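How to Lay Out a Tape Grid on a Work Table

A grid of blue tape is a quick way to divide a table into cells so that things can be put back in the same spot every time. I use one for sorting parts and for testing where items should sit before I mark a bench for good. Paper under the tape keeps the tabletop clean.

Wipe the table and let it dry. Roll out the paper with the curl facing down and smooth it from the middle toward the edges. Leave it overnight if you can.

Start with one long strip and one strip across it. Press the middle first, then work out to the ends.
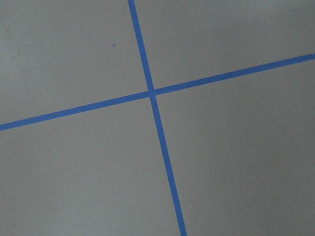 Check the angle with a carpenter's square before you add anything else. If the first crossing is off, every cell after it will be off too. Lift the strip slowly, keeping it low to the paper, and lay it again. A second lift usually tears the paper, so use fresh tape after that.

Add the other strips by measuring from the first two. Measure at both ends and make a small pencil tick at each. When you run out of roll partway along, overlap the new piece by an inch and line up one edge.
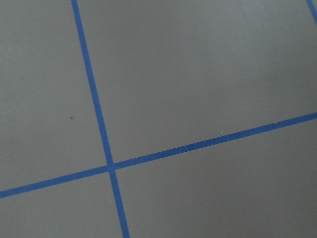 Deok-su Gil wrote in to say that he butts the pieces end to end, with no overlap, and that his cells come out square enough for sorting hardware. He changes the paper every September and does the whole table over in an evening.

That works if nothing gets dragged across the table. I still overlap on the long runs.

Go over each line with a plastic card once all the strips are down. Pay attention to the crossings, where the top strip bridges the lower one and can catch on a sleeve. 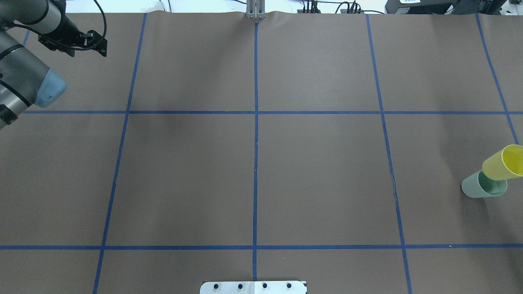
Cells should be bigger than the largest item you plan to set down, with a hand's width to spare. Write any labels on small pieces of tape and stick them in the same corner of each cell. Try the layout for a few days before you cut the paper to fit. 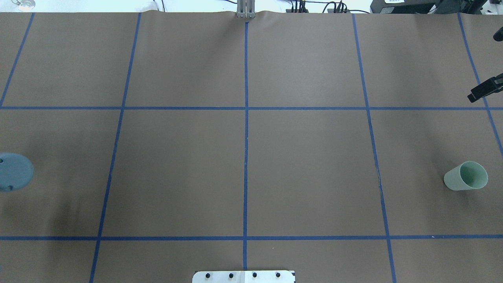
Taped paper grid with a green plastic cup on its side in one cell.

To take it up, peel the tape and paper off together and fold them inward.

Updated November 22, 2018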